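About Plidelmont

Plidelmont tests whether machines can do small, dull jobs to a standard that someone would pay for. We work from one unit in Bretcombe, on kitchen chores and light shop-floor work: sorting, laying out, wiping down, putting away. We do not build robots. We write the tests, run them on arms fitted with ordinary two-finger grippers, and publish the results, including the poor ones.

Where things stand

Household chores are not ready. A machine can wipe a flat worktop if it has been cleared first, and clearing it remains the hard part. Folding is slow. Anything with a lid depends heavily on the lid.

Shop-floor chores are further on, mainly where parts are rigid and the bench stays the same. Our longest-running test is Hagedorn, a tray-loading task. In the last full series the arm completed 194 of 200 placements. The six failures were all small parts lying close together, where one finger came down on a neighbour. A person does the same job faster and does not need the lighting kept constant — we mention this because buyers ask.

Cavard, the household series, has 16 tasks. We pass a task only when it can be left to run without anyone standing by. So far none has met that rule, and we have no plans to relax it.

Who we are

Thierry Hervieu set up the company after a career in packaging lines and still writes most of the test sheets. Tonantzin Ocampo runs the bench and decides what counts as a failure. Lutz Reinholz looks after grippers and wrist cameras. Nabila Gunawan handles data and reporting. Jana Lammers deals with clients and will send a price list on request.

The work at hand

Small mixed items are a fair test of grip and alignment. USB sticks differ in width, finish and cap, and the swivel types can open when pinched.

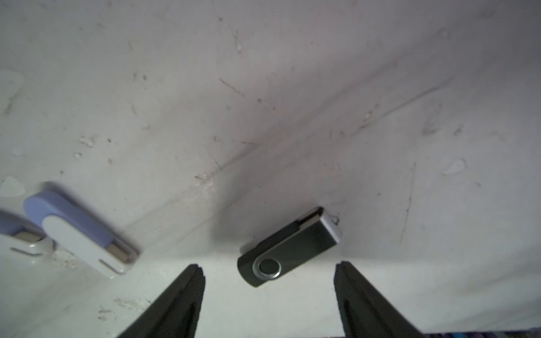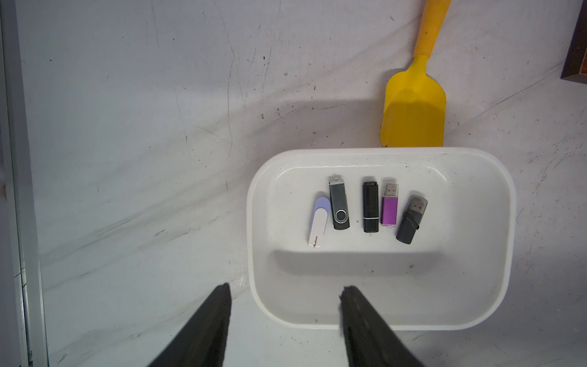
Visits and enquiries

Clients may watch a test run by arrangement, in groups of up to six. Please send sample parts in advance, with any handling limits written down. The next intake for Hagedorn opens in September.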